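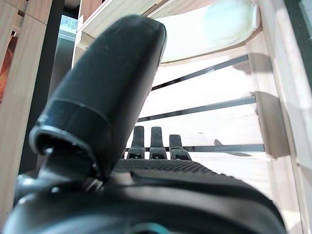 Growing salad through the winter

The grower behind Piltow, a small salad nursery outside Zutstead, starts work at five in the morning for most of the year. In February it is still dark when she unlocks the first tunnel.

"I check the doors, then the vents, then the slugs," she says. "The slugs take longest."

She took on the site after years in an office job and had never grown anything for sale. The first winter went badly. She sowed in October, which she now thinks was far too late, and the plants sat at the same size until spring.

"They don't die, they just stop," she says. "You can't hurry them up with feed. There isn't enough light for them to use it."

Now the winter crop is sown in late August and planted out by the end of September. There are 3 tunnels, the longest 38 metres, and none of them is heated. On very cold nights she lays fleece over the beds and takes it off again by mid-morning so the leaves can dry.

Two kinds of lettuce make up most of what she sells, a frilly green one and a cos. The frilly one is easier. The cos needs more room, and she lost a whole bed of it to grey mould before she learned to space it wider.

"I was being greedy. I wanted more plants in the row and I ended up with fewer to sell."

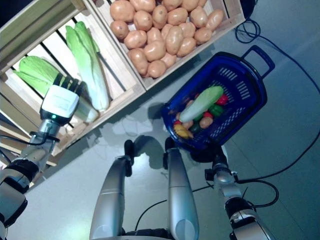

Selling close to home

More than 3,000 heads left the nursery last year, nearly all of them to shops and kitchens within a short drive. Her biggest customer is Becerra, a café in Zutstead, which takes a delivery twice a week.

She tried a wholesaler for one season and gave it up. The price was low and the orders changed at short notice.

"They'd ring at four in the afternoon and want half of what they'd asked for. I'd already cut it by then."

She would like a cold store next, and after that a fourth tunnel if the landlord agrees. For the moment she is more concerned with the guttering on the packing shed, which came down in the wind and has been tied up with string ever since.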